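Vicente Urrutia
14/03/2026

So I finally did the thing I've been putting off since September and cleared the old paper off my work desk, and I have feelings about it, so bear with me for a few posts!

For years I kept every letter, every receipt, every pen that might still write. My friend Estela Lagos (hi Estela) kept telling me to just put it all in one box and see what I missed. I missed 2 things. One was my stapler.

The rest went to the recycling place over in Fuentealba, and I came home feeling lighter than I have in ages, a bit silly too, because some of those bills were from our old apartment in Bresodside.
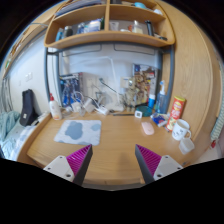 What I've kept up so far is opening the mail standing by the front door, before it gets anywhere near the room. It takes me around 2 minutes, and I grumble through most of it.

Next up is the hall closet, which scares me a little. If you've done yours, please tell me where you started!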